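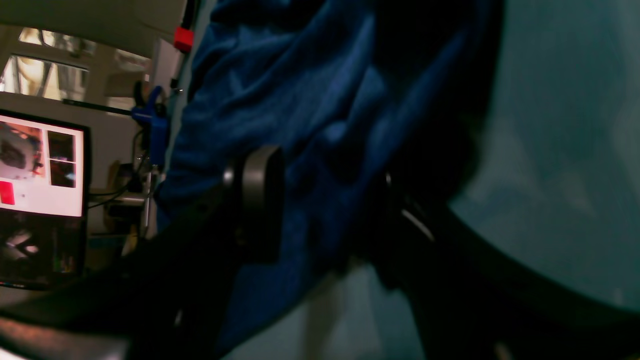

The blue cloth crumpled on the table.

June 6, 2019

I have been meaning to sort out the cloth bin since March. It is mostly leftover knit from the Pinent outlet in Plostdale, where the end pieces sell for 89 cents each. I buy more than I sew. The dark blue is the one I reach for most, and it never goes back the way it came out.

I used to iron everything before putting it away. Now I shake the piece, lay it down and smooth it with my palms from the middle out. Knit doesn't hold a hard crease the way cotton sheeting does, so most of it relaxes in a minute or two.

First the table has to be cleared. Blue cloth lands on top of whatever is there, and a cable or a connector under it leaves a lump in every layer you fold over it.

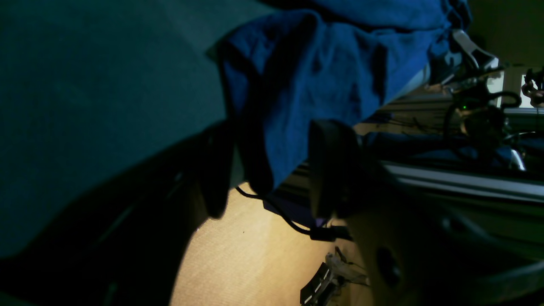 Folding to one width

I fold everything to the width of the shelf, 44 centimeters, and measure the first piece with a Salazar tape. After that the first piece is the guide. Long edges together, then in thirds, then once across. Small scraps get rolled and go in a shoebox. 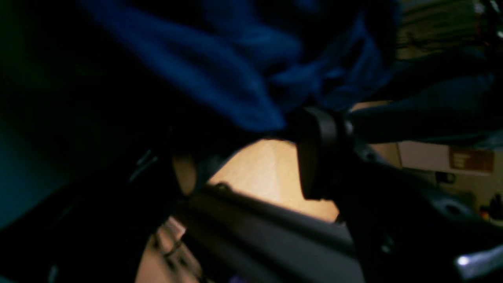 Dark colors are harder for me than light ones. With white or yellow I can find the corners right away. On the deep blue the folds go nearly black in the hollows, and when it is bunched up like that I can't tell an edge from a crease by looking. I feel for the hem with my thumb and follow it to a corner. A desk lamp set low to one side helps some. I have a Grelov with a 100 watt bulb that is older than my sewing machine.

The grays and the two flannels are still in the bin. I'll do those next.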